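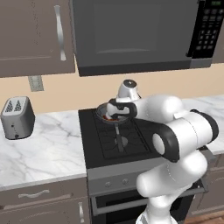 June, notebook 3, sim kitchen

Started 8:40. Goal for the session was to stop arguing about what counts as a success in the stovetop tasks and write the rules down. We have 2330 episodes in the Comthorpe kitchen set so far and they were scored under at least two different readings of the same task sheet. I want one sheet, with a version number on it, before anyone records more.

Background for whoever picks this up: the task is to bring the small capped cylinder from the counter to the frying pan and hold it upright over the pan. The old sheet says "hold the object over the pan for a moment." That's the entire success condition. Sunetcombe scored it by eye from the replay. We scored it by a script that only compared the object center with the pan center. The two disagree whenever the object is near the rim, and they disagree badly when it's tipped.

Rules as they stand after this morning:

Rule 1. "Over the pan" means the whole footprint of the held object falls inside the rim when projected straight down. Center-only does not count. The handle is not part of the pan for this purpose. The old script used the bounding box of the full pan mesh, handle included, so its idea of the center was shifted toward the front of the stove. Found that at 9:15 by dropping a marker at the computed center. Every score from that script is suspect.

Rule 2. "Upright" needs a tolerance and the tolerance goes in the sheet. I put 17 degrees from vertical. I don't have a strong argument for that number. It's the largest tilt in the batch that everyone who scored by eye still called upright. Write it down, keep it, change it only with a new sheet version.

Rule 3. "For a moment" becomes 800 ms, continuous. If the object leaves the footprint or goes past the tilt limit, the clock restarts at zero. No adding up of pieces.

Rule 4. No contact with the rim, the food, the grate or the microwave at any point between pickup and the end of the hold. Contact is read from the physics log. The replay is not evidence either way. I watched one episode several times at half speed and would have sworn the fingertips cleared the food, and the log had a contact on the left finger for two steps.

Rule 5. The arm's own links count for Rule 4 as well. We'd only been checking the gripper and the held object. The elbow passes low over the right counter in a lot of the approaches and the forearm comes near the front of the range. An arm that finishes the task while dragging a link along the counter edge would be stopped in a real kitchen, so it fails here too.

Rule 6. Scorers don't edit scores. If you think the script got one wrong, add a note next to the episode and leave the score alone until the script is fixed. Then rerun the lot.

10:30. Ran the new script over the first batch. Success rate went down, as expected. I'm not writing the rate here because the pan mesh fix isn't merged and the number will get copied into a slide if I do.

Three kinds of new failure:

a) Rim. The object is inside by its center and outside by its edge. Mostly on the side of the pan away from the handle.

b) Clock. The policy gets there, holds, drifts, comes back. Under the old reading that was a pass. Under Rule 3 it's a fail unless one stretch is long enough. Some of these look perfectly good in replay and people are going to complain.

c) Link contact. More than I expected, nearly all at the right counter edge on the way in. Same approach path each time, so it's probably in the demonstrations and the policy just learned it. Need to check the demos under the same rules. If the demos fail their own sheet we have a bigger job.

Lunch.

1:10 PM. Checked the demos. Yes, a good share of them touch the counter edge. The operators were never told not to. The old operator guide covers the gripper and says nothing about the rest of the arm. So this one is on us.

Decision for now: don't delete those demos. Tag them link_contact and keep them in a separate list. Train once with and once without, same seed, and compare. Deleting data because a rule changed afterward is how we ended up with the gaps in the Ibarra set, where you can't tell any more what was removed or why. If a demo is excluded, the reason and the sheet version go in the exclusion list.

Good practice notes for operators, to go in the guide under "before you record":

Read the task sheet and put its version number in the episode header. If the field is blank the recorder should refuse to start. It currently fills in "1", which is worse than blank.

Check the microwave clearance on the first reset. The unit hangs over the range and the usable height above the back burners is smaller than people think from the default camera. If you raise the object before moving it left you can end up with the wrist under the microwave and no good way out. Come in low from the front, then lift.

Don't reset the pan by hand. Use the reset script, which puts it back on the back-left burner with the handle toward the front. Hand-placed pans drift a little every time and after a dozen episodes the handle is somewhere else.

Leave the toaster and the rest of the counter stuff where the scene loader put it. I know it's tempting to clear it for a tricky approach. If an obstacle is in the scene file, it's part of the task.

Stop the episode when the hold is done. Several recordings run on with the operator wandering the arm around over the stove, and the last seconds get picked up as if they were part of the skill.

Abort properly. There's an abort key. Closing the window leaves a half-written file that the loader counts as an episode with a very short length.

2:45 PM. Call with the Flokico side about what transfers from this sheet to the physical cell. Their position, which I agree with: passing in sim gives nobody permission to skip a step on hardware. The sim sheet decides whether a policy is worth trying. What is allowed to run in the cell is decided by the cell's own risk assessment, with its own speed limits, fencing and stop checks, and our sheet shouldn't mention those as if it covered them. I took out the paragraph in our draft that said "policies meeting this sheet are considered safe to deploy." No idea who wrote it. It shouldn't have been there.

They asked for two additions:

First, log the peak tool speed inside the pan footprint, even though we don't score on it. They'd like to see it before they bring a policy over. Easy, the data's there already.

Second, a grip check. They had an object slip in the fingers during a hold, and our log wouldn't have caught that. We could compare the object pose in the gripper frame at pickup and at the end of the hold. Threshold to be agreed. I left a blank for it in the sheet, marked OPEN, and the script prints a warning while it's blank.

We also went around for a while on whether a burner being "on" should matter. In our scene the burners have no heat model, so the knobs don't do anything to the pan or the food. Flokico want the sheet to say so plainly, in case someone reads a cooking task and assumes heat was simulated. Added to the scope section: no heat, no steam, no grease, no change in the food. Anything about hot surfaces is out of scope for this sheet.

4:00 PM. Merged the pan mesh fix. The center is now computed from the pan body only. Reran the first batch and the rim failures moved around. A few came back as passes, and a few old passes near the handle side are now failures. Makes sense with the direction of the old offset.

One thing I haven't solved. The tilt is measured from the object's own axis, and a couple of the assets have that axis pointing the wrong way, so an object standing straight up reads as upside down. The script flags those as failures right now. Listed the asset names in the issue. Fix the assets, don't put a special case in the scorer.

Still to do:

Rerun all 2330 with the merged script once the assets are fixed.
Send the draft sheet to Sunetcombe and ask them to score a blind sample by eye against the new wording.
Recorder change for the version field.
Agree the grip threshold with Flokico.
With/without training runs for the link_contact demos. Queue is full tonight, try tomorrow morning.
Move the old sheet to the archive folder and put a line at the top saying what replaced it.

Draft sheet saved as version 3. Versions 1 and 2 were the two readings of the old text, so I gave them numbers after the fact and wrote down which batches used which. Where I couldn't tell, the batch says "unknown." Please don't guess and fill those in.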